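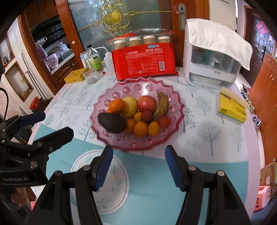

The Table in June

I've been meaning to put up a page about our kitchen table for longer than I'd like to admit, and since my sister-in-law keeps asking me which tablecloth it is and where the pink bowl lives when there's no fruit in it, I thought I might as well answer everybody at once. The cloth is the one with the grey-blue trees and the little sprigs, on a very pale white, with a band of light teal near the edge. I bought it at Lokora on the last morning of their closing sale, marked down to 34 dollars, and I dithered so long over it that the woman at the register offered me a chair. I was worried the trees would be too busy under plates. They aren't!

The fruit bowl

The pink glass bowl with the petal rim came from Janaína Rezende, my neighbor across the landing, when she moved to a smaller place and was giving away anything that wouldn't fit in two car trips. It has raised circles all over the sides, and I clean those with an old soft toothbrush (a dishcloth skates right over them). Orange, lemon, apple, banana, an avocado on the left, and the small mandarins toward the front where short arms can reach them. There's one lychee in there too, the color of an old brick, and a tomato over on the right side, which my husband maintains is exactly where a tomato ought to be and I have given up arguing the point.

The banana is at the speckled stage, and that means bread by evening if I'm organized. My recipe takes 200 grams of flour and I bake it in the narrow Caldeira tin, which sticks at one corner no matter how much butter I use.

The plate with the gold rim

White and round, with a thin line of gold and some faint pink flowers and green leaves. We started out with a full dinner set, a wedding present from my aunt, and we've been working our way through it ever since, mostly by way of the kitchen floor. I used to keep these plates for company. Then one winter I went to get them out and thought, well, who exactly am I saving them for, and now toast goes on them. I do wash them by hand on account of the gold, usually at night with the radio on, and it's a part of the day I've come to like.

Paper cups, behind the bowl

The red package is from the grocery on the corner, and the big white characters simply say disposable paper cups. You can see the stacks through the clear part along the top, with their cream-colored rims. I'm fond of real cups, but when the building has its summer supper we get people drifting in and out of every apartment on the floor, and Eun-ji Chae from downstairs brings a barley tea that goes faster than I could ever wash up after.

The corner under the cloth

To the right of the cups is the white countertop appliance with the see-through front, where you can just about make out the racks and containers inside. I like a white cloth over the top and back of it, partly for dust and partly because my mother covered everything that stood still, and I suppose it took. Hers had crocheted corners. I've started a set of my own, got through one and a half of them, and then the yarn went into the hall closet, where it still is.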